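Notebook, August, pantry study
Rergate campus, room off the student center
Entries by T. Warrier unless initialed

8:40 a.m.

Intake sheets from the spring pilot are all keyed in now. 244 forms came back, 167 of them complete enough to use. Most of the rest skip the second page, where the two-item hunger screener sits. Anitha thinks people didn't see there was a back side. I'm moving the screener to page one for fall and putting the commuting questions on the back.

Of the 167 usable forms, 153 answered the question about meal swipes. I had that down as 135 in last month's entry. Typo, fixed in the shared sheet, please don't quote the old number to the dean's office.

Storwood sent the delivery schedule. Fresh items come in the morning and shelf goods after lunch, which is backwards for us because our shelving crew has class until noon. Gangadharan will ask them to swap. If they can't, shelf goods wait in the hallway cage until 1:00 and somebody signs for the key.

Fruit goes out on the table by the door, same as spring. In the spring comments it was the most asked-for thing after cooking oil.

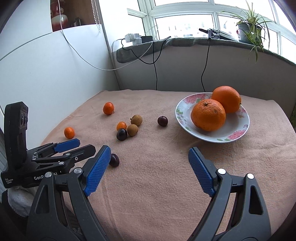 Peer advocate training, notes for next round

Norbert ran the benefits screening practice. Went fine for the first half. The SNAP student exemptions still take too long to explain, and two of the new advocates mixed up work-study eligibility with having a work-study job. I'd like a one-page sheet with only the exemptions on it, large type. Manaia has a draft from the Mavuta project that we can cut down.

Role play: the script where the student says "other people need it more" is the useful one. Keep it. Drop the one about the roommate, it runs long and ends up being about rent.

Advocates asked again whether they can text people back after hours. Answer is still no, use the Lục inbox and reply in the morning. I'll add this to the handbook, section 4, so we stop answering it in person.

We have 40 training packets left. Don't print more until the exemptions sheet is done.

2:15 p.m.

Went through the open comments with Anitha. We coded them separately and then compared. Disagreed mostly on "hours" versus "access." Someone who writes that the pantry is closed when their lab lets out, she put under access and I put under hours. We settled on hours for anything that names a time, and access for distance, stairs, ID checks and so on. Recoding the first batch tomorrow.
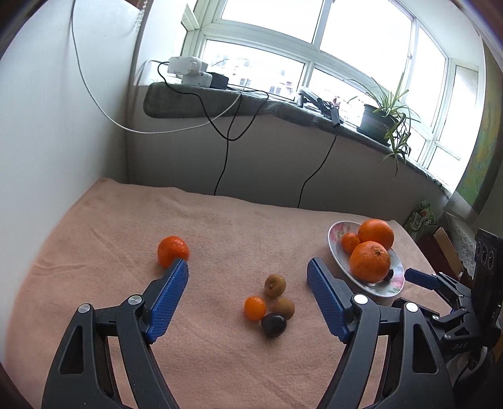 Several comments mention not wanting to be seen in line. I had been putting those under "other" and there are too many for that now, so they get their own code, "privacy." Norbert suggested sign-up slots. Gangadharan worries slots will shut out people who decide at the last minute. Could try slots for half the afternoon and leave the other half open, then compare the sign-in sheets.

To do:
- Page order on intake form (me)
- Delivery swap, Storwood (GK)
- Exemptions sheet, first cut (MP, NŠ)
- Handbook section 4, texting rule (me)
- Privacy code, go back through "other" (AN)

Cage key is in the top drawer of the gray cabinet, not on the hook.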